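Cunwood Arm Build Guide
Section 4: Bench set-up and first teach run
Rev. Mar 19, 2022, Bastien Brunet

Do Section 3 first. If the base isn't bolted down, stop and go back. Shop bench or kitchen table, same steps.

4.1 Before power

1. E-stop within reach of your off hand. Not behind the arm. Not on the floor.
2. Check the four base bolts. Snug, then a quarter turn.
3. Route the gripper cable along the upper link. Leave slack at the wrist, enough for a full turn each way.
4. Slip the fingertip pads on. Push till they seat. Wipe off any glue.
5. Plug the Rivetora board into the laptop. THEN the power supply. Other order and the port sometimes doesnt show up.

CAUTION: Arm drops when power is cut. Hold the elbow or park it first.

4.2 Homing

1. Clear everything inside the swing.
2. Power on. Wait for the light to go steady.
3. Run home. Joints move one at a time, base last.
4. If a joint hums and doesn't move, kill power and check its plug. Usually joint 3.
5. Set speed limit to 20 percent. Leave it there for all of Section 4.

Note: the Lacroix supply gets warm. Fine. If it smells, not fine.

4.3 Gripper force

1. Open config, find grip_max. Ships at 3000. Way too high for cups and thin rods.
2. Set it to 2000. Save. Restart the controller, it won't re-read on its own.
3. Close on a folded rag. Should hold with a light tug, let go with a hard one.
4. Slipping? Go up in small steps. Write the final number on tape, stick it on the base.

CAUTION: Never test grip on a finger. Yes, even at low force.

4.4 Teach run with a rack

Any light wire rack works. You want something with bars and a cup holder so there are real edges to miss.

1. Rack on the near half of the table, long side facing you.
2. Arm holding the tool, tip above the rack. Don't let it touch yet.
3. Second person squares up the rack, one hand on each end. Fingers low and outside the bars.
4. Save the start point.

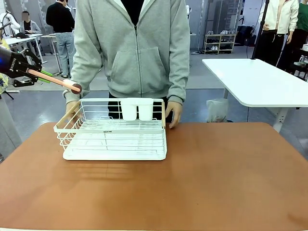
Does the rack have to go back in exactly the same spot for every run?
Close is good enough for practice, but for playback put tape at the corners and set it back on the tape, as the arm only repeats saved points and won't look for the rack.

5. Hands off the rack. Say "clear" out loud before anyone hits play.
6. Save points down to the rack and back up. Up to 16 per file on the Elham firmware. More than that and it drops the last ones, no warning.
7. Play back at 20 percent. One hand on the E-stop the whole time.
8. Good? Save under a new name. Don't overwrite home.

Note: if playback drifts to one side, re-home and retry before you touch the points. Loose base bolt is the next thing to check.

Next: Section 5, wrist calibraton.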